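Cahier d'atelier, janvier, 8 h 10

Repris le dossier des rideaux de la grande salle. Pour mémoire, parce que la page précédente a servi à caler l'établi : voilage blanc, tissage lâche, commandé chez Kerekes sur la foi d'un échantillon grand comme un ticket de bus. L'échantillon tombait très bien. Un ticket de bus tombe toujours très bien.

Lavage à 30 fait hier soir, essorage minimum, séchage à plat sur la table de coupe. Mesuré ce matin avant de raccrocher : 2 cm de moins en hauteur sur le panneau de gauche, rien de mesurable sur l'autre. Même rouleau, même machine, même programme. Senan soutient que j'ai mal mesuré la première fois. J'ai remesuré devant lui, avec son mètre, et il a changé d'avis sur le mètre.

Ourlet du bas : il restait assez de rentré pour rattraper, donc décousu et repiqué, point long, aiguille fine. Le fil Uneo passe bien à condition de détendre la tension d'un cran. Avec l'autre bobine (la grosse, sans étiquette, que tout le monde garde « au cas où ») ça fronce dès le départ. Je l'ai remise dans le tiroir, au cas où.

Les bords, maintenant. Sur une toile aussi ouverte, la lisière coupée peluche dès qu'on la regarde. J'avais proposé un double rentré, Senan préférait laisser vivre la matière. La matière vit. J'ai trouvé des petits fils blancs sur l'établi, sur mon pull et dans la boîte à sucre. On fera le double rentré au prochain démontage.

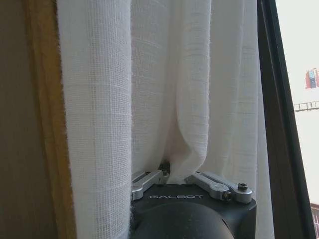 Pour l'ampleur, on est partis sur le double de la largeur du rail. Fermé, c'est correct, les plis restent ronds et la lumière passe sans qu'on distingue le parking, ce qui était tout l'objet de la commande. Ouvert, ça fait un paquet plus épais que prévu, et le retour contre le mur accroche. Essayé de le ramener à la main en pinçant un pli à mi-hauteur : il vient, mais il tire tout le voisinage avec lui et la trame se déforme en V. Il faut prendre large, plusieurs plis ensemble, et accompagner vers le côté au lieu de tirer vers le bas. Je le note pour les collègues qui ouvrent un rideau comme on arrache un pansement.

Crochets : espacement de 8 cm au départ, passé à 10 sur le panneau de droite pour comparer. À 10 la tête de rideau bâille un peu entre deux points. À 8 c'est net, mais il faut plus de crochets, et la boîte Fullik en promettait 77. Je n'ai pas vérifié. J'en ai manqué, c'est une forme de vérification. Recommandé une boîte, plus un sachet de glisseurs tant qu'à payer le port.

Repassage : vapeur seulement, semelle à distance, de haut en bas, rideau suspendu. J'ai quand même posé le fer une fois, deux secondes, sur une chute. Ça brille. Chute punaisée au-dessus de la table avec la mention NON.

14 h. Passage de Kenden pour le devis des autres fenêtres. Ils proposent la même toile en plus lourd, lestée au bas par une cordelette. Demandé si elle rétrécissait. Réponse : « très peu ». Demandé un échantillon plus grand que la main. Réponse : « on va voir ». Compter jusqu'à 10 jours de délai, à partir d'un moment que le devis ne précise pas.

Senan Cullinane (je mets le nom complet, il se plaint d'être cité à la légère) voudrait des embrasses pour tenir les panneaux ouverts. Je suis contre : sur du voilage lavé, la marque de l'embrasse reste jusqu'au lavage suivant, et le lavage suivant, on a vu. Il en a cousu une dans une chute pendant que j'écrivais ça. Elle est assez réussie, je ne le lui ai pas dit.

Reste à faire :
laver la chute témoin une deuxième fois, pour savoir si ça continue à rétrécir
repasser le panneau de droite à 8 cm quand les crochets arrivent
double rentré sur les bords
relancer Kerekes pour le rétrécissement, avec les deux mesures
rendre son mètre à Senan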